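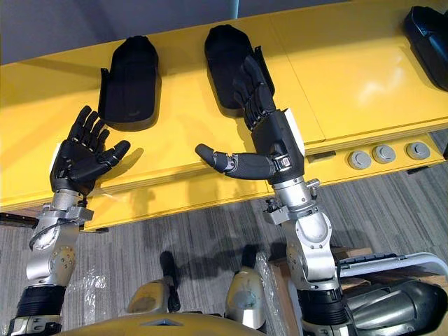
Heike Rothe meint, ich solle endlich aufhören, die Handkalibrierung als Wellnessprogramm zu bezeichnen, davon werde sie auch nicht schneller fertig. Sie hat das im Oktober gesagt, um kurz nach sieben Uhr morgens, und ich hatte zu dem Zeitpunkt noch keinen Kaffee. Ich nenne es trotzdem weiter so. Wer zwei fünffingrigen Händen beim Spreizen und Krümmen zusieht, Finger für Finger, mit Pausen dazwischen, der hat entweder Urlaub gebucht oder er arbeitet in unserer Zelle.

Für alle, die neu mitlesen: Es geht um Drunia. So heißt bei uns die Zelle, nicht der Roboter. Der Roboter heißt Noh, weil Ayane Sugawara bei der Inbetriebnahme fand, er bewege sich mit großer Würde und extrem langsam. Inzwischen ist er schneller geworden. Die Würde hat etwas gelitten.

Noh greift schwarze, schuhförmige Schalen von einer gelben Ablage. Das klingt nach einer Aufgabe, die man vor dem Mittagessen löst. Die Dinger sind vorne rund und hinten kantig, oben offen und haben einen hochgezogenen Rand. Am Rand kann man sie fassen, an der Rundung rutscht man ab, und wenn man mit dem Daumen zu früh kommt, schiebt man sie einfach vor sich her nach hinten. Noh hat das eine Zeit lang mit großer Hingabe getan.

Ich habe lange an der Bildverarbeitung gesucht. Zwei volle Abende, um ehrlich zu sein, und einen dritten, den ich zu Hause anders begründet habe. Die Erkennung war völlig in Ordnung. Schuld war die Nullstellung des rechten Daumens.

Zur Nullstellung, damit es irgendwo steht und ich es beim nächsten Mal wiederfinde:

Zuerst die Arme in Wartungsstellung fahren, über der Ablage und mit genug Luft darunter. Bewegt wird immer nur eine Hand. Die andere bleibt offen, Finger gespreizt, und wartet. Ich habe einmal beide gleichzeitig referenziert, um Zeit zu sparen. Das Ergebnis war ein Händedruck, den die Steuerung als Kollision gewertet hat, und danach durfte ich alles noch einmal machen, inklusive der Quittierung am Schrank hinten, zu dem man sich an der Leiter vorbeizwängen muss.

Dann die vier langen Finger der Reihe nach. Kleiner Finger zuerst, fragt nicht. In der Anleitung steht der Zeigefinger vorn, aber bei uns meldet der Zeigefinger dann gern einen Schleppfehler und beleidigt die restliche Prozedur gleich mit. Vom kleinen Finger her geht es durch. Ayane hat dafür eine Theorie mit der Sehnenspannung, ich habe dafür einen Klebezettel am Monitor.

Der Daumen kommt zuletzt und bekommt seine eigene Runde. Er hat zwei Bewegungen, die sich gegenseitig ins Gehege kommen: das Abspreizen und das Beugen. Wenn man das Beugen auf null setzt, solange das Abspreizen noch nicht sauber steht, stimmt hinterher jeder Wert auf dem Bildschirm und kein einziger an der Hand. Also abspreizen, bis er waagerecht steht, Wert übernehmen, und erst dann beugen. Bei unserem rechten Daumen fehlten am Ende 16 Inkremente. Das ist lächerlich wenig. An der Fingerkuppe reicht es, damit eine Schale auf Wanderschaft geht.

Danach die Probe. Ich lasse Noh die Schalen anfahren, ohne zuzugreifen, nur hin und stehen bleiben. Wer es eilig hat, überspringt diesen Teil. Ich habe ihn in der ersten Woche auch übersprungen und weiß seither, wie eine Schale klingt, die hinten von der Ablage fällt.

Kommen wir zu den Kabeln. Am Handgelenk läuft außen ein dünnes schwarzes Kabel in einer Schlaufe ums Gehäuse, und diese Schlaufe muss genau so bleiben. Zu eng, und sie zieht beim Drehen. Zu weit, und sie sucht sich etwas zum Festhalten. Bei Plamthorpe, wo wir die Ersatzhand herhaben, wollte man mir am Telefon einen Kabelhalter dazu verkaufen, der laut Datenblatt 1.000 Zyklen übersteht. Noh macht das an zwei ruhigen Tagen. Ich habe höflich abgelehnt und prüfe die Schlaufe jetzt jeden Morgen mit dem kleinen Finger: Passt er durch und stößt auf beiden Seiten an, ist alles gut. Im Wartungsplan steht dieser Prüfschritt als »Sichtkontrolle«, was schöner aussieht.

Die Schrauben am Unterarm ziehe ich nach, sobald irgendwo etwas summt, das vorher nicht gesummt hat. Das ist keine Methode, ich weiß. Heike führt dafür eine ordentliche Liste mit Drehmomenten und Datum. Meine Einträge erkennt man daran, dass hinter ihnen »gefühlt ok« steht, von ihr mit Rotstift eingekringelt.

Ein Wort noch zum Untergrund. Die Ablage ist glänzend lackiert, und bei Nachmittagssonne hat man rechts helle Streifen darauf. Die Kamera kommt damit zurecht, seit wir die Belichtung fest eingestellt haben. Vorher hielt sie einen Lichtfleck gelegentlich für eine besonders flache Schale, und Noh griff danach, sehr vorsichtig, mit allen fünf Fingern. Ich hätte das fast so gelassen.

Was mir weiterhin fehlt, ist eine Sicherung der Kalibrierwerte, die den Namen verdient. Die Steuerung von Dullow speichert alles brav in eine Datei, überschreibt dabei aber die alte, ohne zu fragen. Ich kopiere sie deshalb von Hand in einen Ordner, in dem mittlerweile 113 Dateien liegen, darunter »daumen_neu«, »daumen_neu2« und »daumen_wirklich_neu«. Ayane hat vorgeschlagen, ein Versionssystem zu benutzen wie erwachsene Menschen. Steht auf der Liste, gleich unter dem Summen.

Zeitlich liegt der ganze Durchgang bei mir jetzt bei fast 41 Minuten für beide Hände, wenn kein Finger bockt. Heike schafft es schneller, redet dabei aber auch nicht mit der Maschine.

Wer ähnliche Hände im Einsatz hat und weiß, warum der Zeigefinger nicht als Erster drankommen will, darf sich gern in den Kommentaren melden. Bitte keine Hinweise auf die Anleitung. Die habe ich gelesen, auf Seite zwei steht, der Vorgang sei selbsterklärend.

Nachtrag vom Abend: Der linke Ringfinger summt.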